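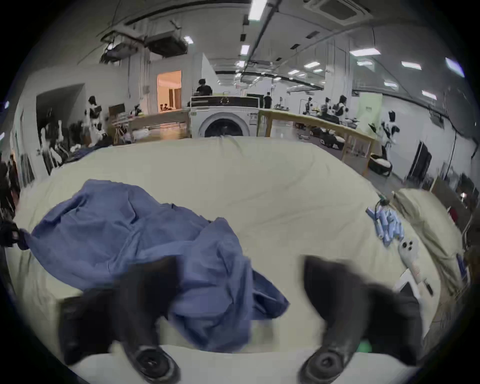

Blue cloth in a heap. Look at all those folds!

WHY DOES CLOTH CREASE?

Pull a T-shirt out from the bottom of a drawer. Crumpled, right? Lines all over it. So where do the lines come from?

First, what cloth is. Lots and lots of thin threads, going over and under each other (weaving) or looped together (knitting). Each thread is made of even thinner hairs called fibres. Pull a bit of cotton wool apart and hold it up to the window. Those wispy bits are fibres.

Now go smaller. Much too small to see. Cotton fibres are made of long, long chains of tiny bits called molecules. The chains lie side by side and hang on to each other, a bit like people holding hands in a crowd.

Bend the cloth and the chains get pushed about. Some let go. Then they grab hold again in thier new places. Bend gone, but the chains are still holding on in the bent shape. Crease!

WATER AND HEAT

Water gets in between the chains and makes it easy for them to let go. So damp cotton creases really badly if you leave it screwed up. It dries like that and stays like that.

Heat helps them let go too. That's how an iron works. Heat plus steam, chains loosen, the flat iron presses everything smooth, then it cools and the chains hold on again. Flat this time. (Irons are very hot. Grown-up job.)

WHICH CLOTH CREASES MOST?

Linen. Comes from a plant called flax. Creases if you just sit down in it.
Cotton. Also a plant, also creases a lot.
Wool. From sheep. The fibres are curly and springy so they bounce back. Hang up a wool jumper and most creases drop out by themselves.
Polyester. Made in factories, a kind of plastic. Doesn't soak up much water, so it doesn't crease much.

TRY IT

You need a cotton hanky, a woolly sock and a bit of water.

1. Scrunch the dry hanky in your fist. Count to 50. Let go. Any lines?
2. Same with the sock. Count to 50 again.
3. Now wet the hanky, squeeze it out, scrunch it up and leave it over night.
4. Open it in the morning. Compare!

Want to go further? Count to 100, or 400 if your hand can stand it. Does longer mean more creases? Write down what you find.

WORDS TO KNOW

Fibre: a very thin hair that thread is made from.
Molecule: a tiny bit of stuff, too small to see.
Weave: to cross threads over and under.

Next: why do jumpers shrink?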